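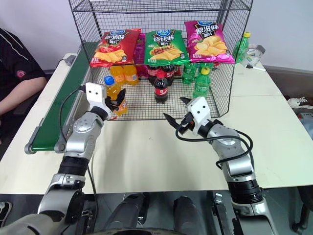

Vorketti two-arm picking cell: left gripper on an orange soda bottle at the wire mesh cage.

FLERDALE, 4/8/22 – Vorketti has issued a service notice for its two-arm bottle picking cell after a grip fault found in testing at Nisholm. The left gripper can lose closing force during a long hold. The fault was logged in 10 of 2478 transfers, all with the arm over the conveyor.

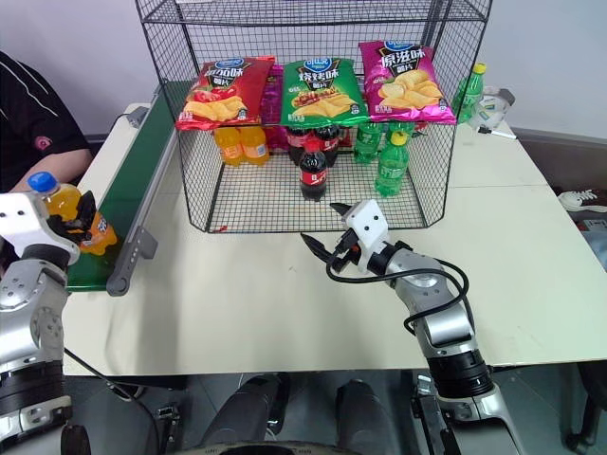
The cause was traced to a force reading that drifts after about 40 minutes of operation. No injuries were reported. Until controller update Jang is released in June, operators should limit arm speed to 50 percent and keep hands off the belt while the arms are powered.

We use cookies to improve your experience. Accept | Manage settings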